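The Arms Have a Schedule Now and So Do I

For most of the time I've worked at Prelent, my job could be explained to anyone at a party in one breath. Network boxes come back from customers. I plug them in, see what lights up, unplug them, and put them in the good pile or the sad pile. My mother understood it. My dentist understood it.

Then in November they gave us the arms, and now when people ask what I do I say "hardware" and look for the chips.

The arms live at the end of our bench, in a little three-walled booth, like a puppet theater with a bigger budget. The idea is that they learn to do the cables. Take a cable, find the right hole, put it in, take it out again when told. I have done this so many times that I do it in my sleep, according to the person who sleeps next to me. It had never crossed my mind that it was hard. Then I watched a very expensive machine spend most of a morning trying to pick up the correct end.

The program is called Flilness. I've asked where the name came from and been told there was a workshop.

I should say what I was afraid of, because we were all afraid of it and mostly joked around it. There are six of us in returns. When management sends a calendar invite with the word "journey" in it, you do a little arithmetic about your rent. Shirley MacPherson, who has been in the department longer than the carpet, brought a legal pad to the kickoff and wrote down every sentence that contained the word "people." She had a page and a half. She still has it. She brings it to meetings and lays it face up on the table, and I have seen vice presidents read it upside down.

Nobody got let go, for the record. What happened is stranger. My old job got cut up into smaller jobs, and the pieces were handed around like cake at an office where somebody is on a diet.

Vitalii, who used to be the fastest tester in the room by a humiliating margin, is now what they call a cell lead. He sets up the booth in the morning, lays out the cables, starts a run, and writes down what went wrong. He's good at it. He also told me over lunch that he misses being fast. There used to be a whiteboard with our weekly numbers, and his best week was 1,817 ports, and he never once mentioned it because he never had to. The whiteboard now has the arms' maintenance schedule on it. Someone left his number up in the corner with a box drawn around it, and it has survived three cleanings.

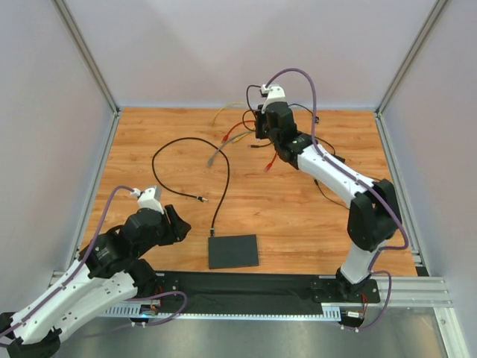 The other thing that changed is how we talk about our own hands. Guðlaug Hafstein, the engineer who comes over from Triltix to look after the software, spent her first week asking us to explain what we do when a connector won't go in. Well, you wiggle it. Wiggle it how? You know, a little. Which way? And there we were, four grown adults in a circle, plugging in the same cable over and over and staring at our own wrists. Wellington said he goes left first. I go right first. Shirley said she doesn't wiggle, she waits, and I swear I have thought about that every day since.

It was nice to be asked, is the embarrassing part. In all my years in returns I'd never had anyone above me want to know how I do anything, only how many. Now there's a forty-page document with my wiggle in it. I would have liked a raise with it, and I've said so, in writing, to Kátia Cavalcanti in operations, who answered that she "hears that." Kátia hears a great deal.

As for the work itself, here's where it stands. The target is 60 boxes a shift. On a good day they do 44. On a bad day a cable lands in some position that no cable has ever been in before and we all get to come and look. The official plan says 3,000 practice runs before anyone is allowed to have an opinion, and we're not there yet, so consider this post not an opinion.

What I can tell you is that the day feels different. I used to go home with sore thumbs and a clear head. Now my thumbs are great and I go home thinking about failure categories. We have a dropdown menu for them. "Missed grasp" is the popular one – I picked it so often in the first month that I started using it on myself, for the bus, for a jar of pickles, for a conversation with my brother. The room is quieter too. Six people plugging and unplugging made a steady clicking you stopped noticing by nine in the morning, and I notice it now that there's less of it.

Two of us still do returns by hand, in rotation, because the customers haven't stopped sending boxes back while we sort ourselves out. Everyone claims to find the hand weeks boring. I've looked at the sign-up sheet, though, and it's full through spring, and Vitalii has his name down twice.

Mine starts after the break. I've asked for the bench by the window, and Shirley says she'll think about it.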